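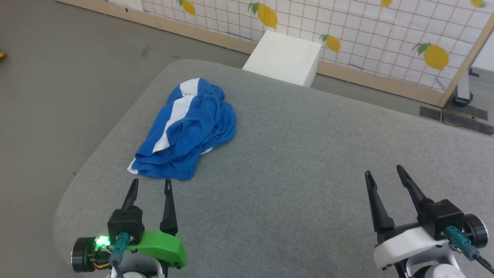 Swimming bags sorted at last as Keltcombe folding table opens

If you swim at Keltcombe you'll know the pile. Towels, odd trunks, the lot, all heaped up by the changing room door since November. Well, it's finally being dealt with! From 1st March the side room at the Brernton Road pool has a folding and sorting table, and I went along for a look on its opening morning.

It's a lovely big surface, grey and felty with a rounded corner, so nothing snags and nothing slides off while you're shaking the creases out. And whoever chose the lemons for the partition, thank you, they cheered me up no end.

The pool tells me 188 items were left behind over the winter, which sounds a lot until you've tried getting three children dressed and out to the car in the rain. Towels were the worst of it. A bunched-up towel takes up a ridiculous amount of space – lay it flat, fold it in thirds the long way, then roll it, and you'll get a good few more on a shelf. I've been doing it wrong for years, it seems. 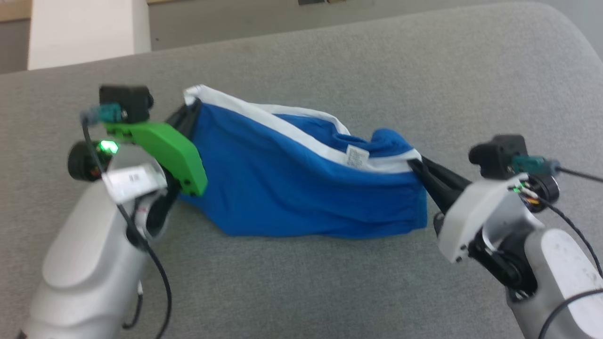
Swim things and smalls are fiddlier. Pull the waistband out straight first so you can see what you've got, have a look at the care label if there is one, and then fold the sides in. Blue is a nightmare for matching, by the way, as half the town seems to own something blue with a bit of white on it. If you think something's yours, bring the other half of the set or at least remember what size it was.

Anything with a name in it goes on the Trummer shelving by the desk, and you can collect it whenever the pool is open. Unnamed bits will be kept for 7 weeks and then passed on to the clothes bank at Grincombe, so do come and have a rummage before then. The table and shelves cost nearly £4,000 between them, paid for out of the café takings (all those hot chocolates!).

You're welcome to use the table for your own bag after a swim too. Wring things out in the changing room first, please, and leave the surface clear for the next person.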